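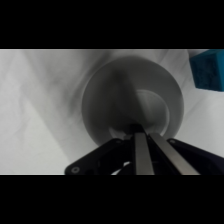 Keeping Bai Alive: Setup and Upkeep of a Student Lab Gripper Cell

Jingyi Xiao
Robotics Practicum, Drundale Technical College
Final report, December

1. What the project was supposed to be

The proposal I handed in at the start of term was called "Fast Grasp Planning for Household Objects." The word "fast" left the title in week two and "planning" left soon after. By midterm my adviser and I had agreed that the real subject was the cell itself, meaning one arm, one two-finger gripper, one wrist camera and one table with a cloth on it, and what it takes to keep all of them in working order at the same time.

The arm is called Bai. It had the name when I got it, on a strip of masking tape, and I have not been able to find out who put it there. The controller software is the Fluloria package that the department has used for years. Its manual is thorough on installation and shy on everything else.

2. The cell as inherited

I took over the cell with the gripper already mounted and a handover note that read "works, mostly." The gripper has a black body with angled brackets on either side and two flat metal fingers between them. The wrist camera looks down past the fingers, so in every picture it takes you get the gripper coming up from the bottom edge and whatever is on the table beyond it. The black bands above and below the picture are padding. The vision code wants square input, and our picture is not square.

Test objects were a plain white cup and a set of alphabet-style cubes. The cloth on the table was white as well. I will come back to that decision, which I made myself and defended for longer than I should have.

3. Setup procedure

The order below is the one I ended up with. The order I started with was the same steps shuffled.

3.1 Power off and support the wrist by hand before touching any fastener. The wrist drops when the brakes are released, and it does not drop slowly.

3.2 Check the bracket screws. If one has worked loose, take them all out, clean the threads and start again. Tightening only the loose one pulls the brackets out of line, and then the fingers meet at a slant.

3.3 Close the fingers on a strip of copier paper. It should hold with an even pull along the tips. If the strip pivots, the tips are not parallel and you are back at 3.2.

3.4 Route the cable with the wrist turned to its far limit, then turn it to the other limit and look again. I routed it at the neutral position for most of October and could not work out why the camera kept dropping out.

3.5 Run the camera calibration last. Anything you loosen afterward cancels it.

3.6 Do a slow approach to the cup with one hand near the stop button. The tips should arrive at the near side of the rim.

4. Faults and repairs

The log has 13 entries. Three of them were my own typing and are left out here.

The most common fault was drift in the finger zero. After a long session the controller believed the fingers were open wider than they were, and the grasp landed short. Fluloria has a re-zero command, which I found on page 100 of the manual under "Miscellaneous." Running it at power-on and again after lunch made the problem small enough to ignore.

The camera dropouts came down to the cable, as above. The connector had also been bent at some point before my time. I replaced it with a spare from Idura, the supplier that sold us the gripper mount, after an exchange of emails in which we were both very polite and neither of us knew the part number.

The third fault was the cup. The vision code looks for an edge between object and background, and I had given it a white cup on white cloth. With the lamp off to one side, the strongest edge in the picture was often the shadow lying across the inside of the cup, and the code would report, with high confidence, a cup shaped like a slice of melon. The wrinkles in the cloth offered it further candidates. The teal cube gave no trouble whatsoever – it was found on every trial, including the ones where I was not looking for it.

I tried raising the threshold, lowering the threshold and ironing. A second lamp on the opposite side helped the most. A gray cloth would probably have helped more, but by then all my baseline trials were on white and I did not want to repeat them.

5. Maintenance schedule

Every session: re-zero the fingers, wipe the tips with a dry cloth, do the paper test.

Every week: bracket screws, cable at both limits, camera lens.

Every month: full recalibration, and back up the Fluloria settings somewhere other than the lab computer. The lab computer's disk failed in November. I had a backup from September, with September's mistakes in it.

6. What I would change

The paper test should be written on the wall. The fasteners should get thread locker, which I asked for and which is on order. The cable needs a proper clip in place of the zip tie, though I admit the zip tie has outlasted two of my better ideas.

I never did get to grasp planning. The spare connector and the paper strips are in the top drawer under the bench, and the new handover note is three pages long. Please read 3.4 before you turn anything on.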